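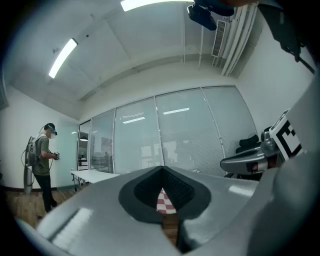

Bring Back the Boring Laundromat

Stenstead had three laundromats when I moved here. Now it has one, and the one is up for sale, and the listing says "ideal for conversion." Conversion to what. Another place to buy a candle.

I own a washer, by the way. Getting that out of the way before the emails. It's in the basement, it works, I still haul the comforters and the dog blankets down to Rosales Street twice a month because a home machine can't do a comforter. It just gets one corner wet and thumps.

So. The case for the laundromat.

First, people need it. Plenty of the rentals by the river have no hookups, and the landlords aren't putting any in. Close Rosales Street and the next closest is in Torkolbridge, 12 miles, and the bus doesn't run past seven. Try that with two kids and four bags. People will say use the pickup service. Cluvard does pickup, sure. You need the app, a card on file, somebody home in the window they give you, and it costs more than the quarters did. Fine for me. Not fine for the guy who gets paid in cash and works nights.

Second thing, and I know it's softer. It's one of the last places in town you can sit for an hour and a half without anyone trying to sell you something. Library closes at five. Coffee shop wants you out after one cup, they took out half the outlets to make the point. At the laundromat you have a reason to be there and the reason is spinning. I've read whole books in those orange chairs. I've learned how to get candle wax out of a tablecloth (brown paper, warm iron, go slow), and I've had a stranger hold the other end of a king size sheet while we both tried to remember how the fitted ones go. We never did remeber.

The town gave 600 dollars last year to a banner that says Welcome Home. It put 300 into planters. I like the planters! But there's a small business grant sitting right there, and when the laundromat asked about it they got told it was for "destination retail." Well, it's a destination. I have been going there for years. With a basket.

What would help, off the top of my head. Let the grant cover repairs, a busted dryer is a repair. Cut the water rate for coin laundries, other towns manage it. Put a line in the zoning so that block stays useful for something besides gifts. And a bus that goes past seven, but I've written that column already, twice, and got 398 words of reply from the transit office that did not contain the word yes.

I don't think it's glamorous. The change machine eats fives. The folding table has a wobble and the TV is stuck on a channel that only shows court shows. Leave all that alone. Just keep the doors open and the hot water hot, and if you're thinking about buying the building, call the town before you call the architect.

Meeting is in February, seven o'clock, upstairs. I'll be coming straight from the dryers so save me a seat near the door.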